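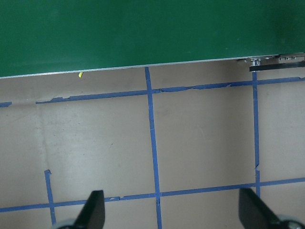

Marking a floor grid with blue tape

Posted by Noel Estrella, Tatstead

Our office is preparing a multipurpose room for a fall program that begins in September. The floor is a plain grayish-beige covering, and we wish to divide it into squares with blue tape. The grid would remain in place for some 60 days. May the tape stay down for that period without leaving residue, and how should the lines be kept straight?

Jennylyn Quiambao

Please consult the tape manufacturer's stated removal period before beginning. If it is shorter than your program, the strips should be replaced partway through. At the Cliston hall we apply the following practice:

Sweep and wipe the floor, and allow it to dry fully.
Snap two chalk lines at a right angle and measure every other line from those.
Cut the tape with a blade — torn ends lift first.
Press each strip down without stretching it.

Remove the tape slowly, at a low angle. Test any cleaning product in a corner before treating residue.

Dela Peña

We used ordinary tape in Viltadton and it was fine. It did leave a mark in one place by the door. I would buy an extra roll.

Noel Estrella

Thank you both. We will replace the strips at the midpoint and cut the ends with a blade.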